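Serkance Garment Sorting Group
Minutes of the Friday meeting, 2 pm, Fusthorpe site

1. Previous minutes
Agreed without changes.

2. Stock
The store holds 1,209 garments against a target of 4,000. The next delivery from Figueiredo is due in November and will add 700. Waistbands are to be checked as the bags are opened.

3. Folding of elasticated garments
The present method was reviewed. Gathered waistbands spring back when folded across the ribbing, and the stack leans. Thin fabrics are the worst affected.
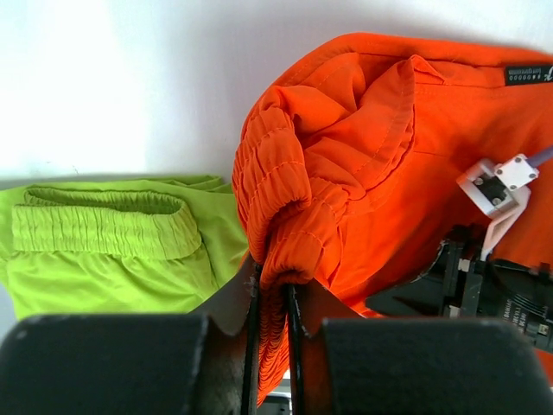
Orange and lime-green garments on the white table. 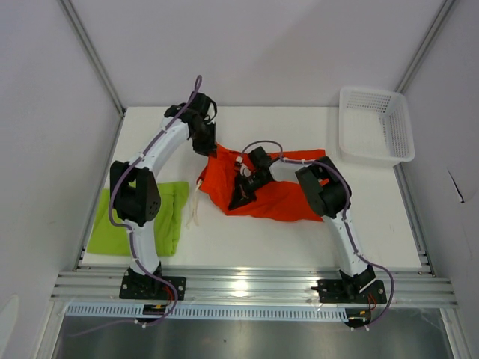
It was agreed that the waistband will be laid flat first and the lower part brought up to meet it, with one fold only. Straps are to be tucked inside before folding. Sewn labels stay on and should face upwards in the stack. Colours are to be kept apart.

Action: revise the folding sheet and send it to Zasevitz for comment.

4. Baskets
59 further baskets requested. Perforated sides preferred, same size as the present stock. Approved.

5. Any other business
The table surface is to be wiped at the start of each shift. Request for a second label reader held over.

Meeting closed at 2.50 pm.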